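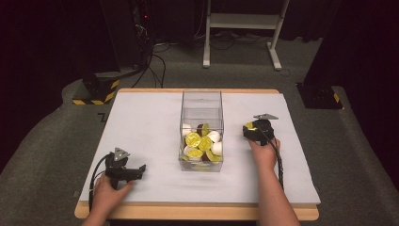 2 min read

Okay, the hallway is finally done and I'm so happy with it that you're all getting a thread!

It's long, skinny and has no window at all. When we moved to Furndale I painted it bright white because every article says to. It looked like a clinic corridor.

So this time I went darker. The walls are a deep clay color from Brovero, all the way up and over the ceiling. You walk through it and then the living room just opens up in front of you. I love it every single time.

Funmilayo Oyewole talked me into the ceiling, by the way. I was going to stop at the picture rail — so glad I didn't.

The doors and trim are much paler. I wanted something quiet that wouldn't glare when the lamps are on.
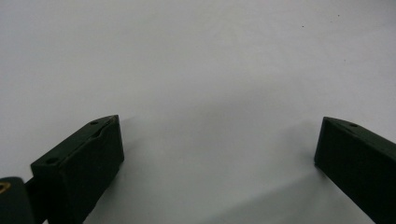

Pale gray-white, smooth and matte.

Lighting! I took out the one sad ceiling fixture and put in two wall lamps at eye level. Warm bulbs, both on a dimmer. If you do only one thing in a dark hallway, do this.

Shoes were the next fight. A deep cabinet would have blocked the way, so I got the slim Esta one with tip-down drawers. It holds more than I expected (boots still live in the closet, sorry boots).

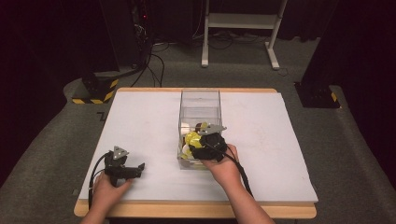 Last updated: Oct 16, 2020

Adding the cost since lots of you asked: some $600, and the lamps were the biggest chunk of it. The paint went further than I thought.

The runner is the Bucur one in rust stripes. Get a proper grip pad under it, mine slid all through September.

Next up is the stair landing. Suleiman Edet has already sent me four greens and I like all of them — help!

1,723 likes

We use cookies to remember your settings. Accept | Manage

Contact | Copyright 2020 | Back to top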